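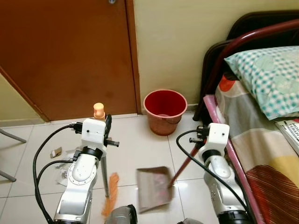 Vassoura, pá e balde vermelho no canto do quarto.

Fio sobre varrer quarto pequeno com cama de metal e chão de azulejo branco. Vou escrevendo aos poucos porque estou no meio da limpeza da casa toda.

Primeiro, a ordem. Varro sempre do fundo para a porta. No quarto o fundo é debaixo da cama, e é lá que está quase todo o pó. Se começo pelo meio, acabo por varrer o meio duas vezes.

Antes de pegar na vassoura tiro do chão o que dá para tirar. Chinelos, carregador, sacos. As cadeiras ficam, só as afasto quando chego perto delas. O pó enrola-se nas pernas e tem de ser puxado à mão, com um pano.

Papel amarrotado não se varre bem. Os pedaços pequenos saltam por cima das cerdas ou ficam presos nelas. Faço assim: junto tudo num monte só, devagar, com passadas curtas, e só depois vou buscar a pá.

O azulejo branco mostra tudo. Há quem não goste, eu prefiro. No quarto da minha mãe o chão era escuro, parecia limpo e a meia ficava cinzenta.

As juntas é que dão trabalho. A vassoura passa por cima e a areia fica lá dentro. Passo no sentido da junta e depois atravessado. Nas piores uso uma escova de dentes velha, uma vez por mês, e chega.

A pá. A minha é bege, de cabo vermelho fino, e tem o defeito de todas: fica sempre uma risca de pó à frente. Puxo a pá um palmo para trás e varro a risca outra vez. À segunda sobra pouco. O resto sai com o pano húmido.

O Gervásio Seixas perguntou se vale a pena comprar pá com borracha na borda. Tive uma da Arnex, durou 2 anos. A borracha era boa no início, depois endureceu e começou a levantar nos cantos. Quando se estragou voltei às simples.

Também perguntou pela vassoura. Cerdas cor de laranja, cabo cinzento. Lavo as cerdas em água com detergente, sacudo bem e penduro de cabeça para cima. Se ficar em pé apoiada nas cerdas, elas dobram e já não voltam ao sítio.

O balde fica no canto, entre a porta e a cama. Não atrapalha ninguém ali e está à mão para quando acabar de varrer. Meto-lhe água só até meio. Cheio pesa muito e entorna no caminho.

Produto: uma tampa de detergente neutro e mais nada. Já usei um limpa-chão da Ustuda que cheirava bem mas deixava o azulejo pegajoso – era preciso passar água limpa a seguir, e isso é trabalho a dobrar.

A cama. É de metal, com a cabeceira curva em vermelho escuro. Antes de varrer passo um pano seco pelos ferros, de cima para baixo, para o pó cair enquanto o chão ainda está sujo. Durante muito tempo fiz ao contrário e tinha de varrer outra vez.

O lençol é o das faixas curvas, cinzento, creme, amarelo, vermelho e castanho. A fronha é de xadrez branco e azul-esverdeado e não combina com nada. Trato disso depois do chão. Sacudir roupa de cama com o chão acabado de lavar é pedir para repetir.

A Tsehay Gebru escreveu-me a dizer que faz a cama primeiro e que assim o quarto parece logo meio arrumado. Percebo. No meu caso, se a cama está feita, pouso lá as coisas todas que tiro do chão e depois tenho de a desfazer.

Atrás da porta. É o sítio que mais esqueço. A porta abre, tapa o canto e o pó fica ali semanas. Agora fecho a porta antes de começar, varro essa parte e só depois a abro para levar o lixo.

Tempo: 20 minutos para varrer e passar o pano no quarto, sem pressa. A sala leva mais por causa do tapete. A cozinha deixo para o fim porque é onde despejo a água.

Sobre a roupa de cama, que já me perguntaram duas vezes: lavo a 50 graus e seco ao sol quando há. A fronha de xadrez aguenta bem, as cores não largaram.

Em fevereiro quero pintar a parede. O creme está gasto na zona onde encosto sempre a mão quando me calço. Se alguém tiver usado tinta lavável em quarto, diga a marca e quantas demãos deu.

Vou acabar o chão. Respondo ao resto logo à noite.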